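Perception Software Should Be Allowed to Say It Does Not Know
An opinion from the Mellbridge software group

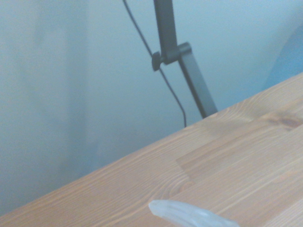 The trouble with a confident answer

A pale, translucent object on a light wooden table is a hard thing for a vision system to place. Its outline is milky, its surface catches a little light, and the grain of the wood supplies many lines that have no bearing on the task. A person may hesitate between a quartz point and a piece of frosted plastic and still reach for it sensibly. Most perception software in service today does not hesitate. It returns a label, a pose and a score, and the planner downstream treats all three as settled.

It is the position of this group that the practice should end. A perception module ought to be permitted, and in some cases required, to return no answer, and the planner ought to be written to receive one.

What our own review showed

Last December, Dilani Munshi reviewed 2677 logged pose estimates from the Trokness planning stack, our internal tool for tabletop work. She set aside every estimate with a reported confidence of 90 percent or higher and compared it with a hand-marked reference. For opaque items the scores held up well. For clear and frosted items they did not. In one batch of 100 such estimates, all of them above the threshold, 93 were within tolerance in the plane of the table, yet many of those same estimates had the height wrong by more than the planner's clearance margin. The score had been trained on one kind of error and was being read as a promise about every kind.

The planner was not at fault in the usual sense. It did what its interface told it to do. The interface had a field for a number and no field for doubt.

The cost of abstaining

Judite Rocha, who maintains the control layer, has argued against a general right to abstain, and her objection deserves a fair hearing. A controller cannot wait forever. If the vision node declines to answer for several cycles, the arm must hold, retreat or look again, and each of those choices has to be designed, tested and supported. Her team would carry most of that work. She also notes that a module that is free to abstain may do so too often, and that throughput will suffer.

We accept both points. We do not accept that they justify a made-up height. A second look from another angle is a planning action like any other – it can be given a cost, a limit and a fallback. The Jayasinghe branch of our planner already treats it that way, with a cap on repeated views and a plain error when the cap is reached.

What we ask of suppliers and colleagues

Position and height should be reported with separate uncertainties. A missing depth reading should be passed along as missing, and never filled in silently from the surface next to it. The Rallex message format, which several of our partners use, can carry both with a small extension, and a draft of that extension is open for comment until Friday.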